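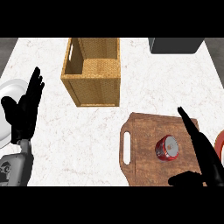 Home | Kitchen | Cleaning | Storage | Workshop

Marble counters, quick notes

Had ours 14 years now. Most of this learned the hard way.

1. Wipe as you go. Lemon, vinegar, wine, tomato. All of it etches. Blot first, dont smear.

2. Plain dish soap, one drop, warm water. Soft cloth. Dry after or you get a haze. No bleach sprays, no powders, no green scrubby pads.

3. Water test for sealer. Few drops, leave them 22 minutes or so while you do something else. Dark spot underneath = time to reseal. We do ours every May.

4. Oil stains. Baking soda and water, thick like peanut butter. Spread it, plastic wrap over, tape the edges, overnight. Scrape with a plastic card. May need two or three goes, mine took three by the fridge.

5. Plates and mugs: check the foot ring underneath. Unglazed ones scratch. Run a finger round it, if it feels like sandpaper put it on a mat or rub it down with fine wet sandpaper.
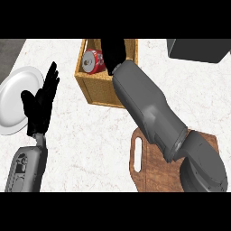
6. Hot pans on a trivet, always. Even for a second.

7. Rust rings from cans, these are teh worst. Poultice from the stone shop, follow the packet. Shaving cream cans too, keep them in a tray.

8. Dull patch that wont wipe off is an etch, so sealer wont fix it. Polishing powder and a damp felt pad, small circles. Try a hidden corner first.

162 shares | 14 comments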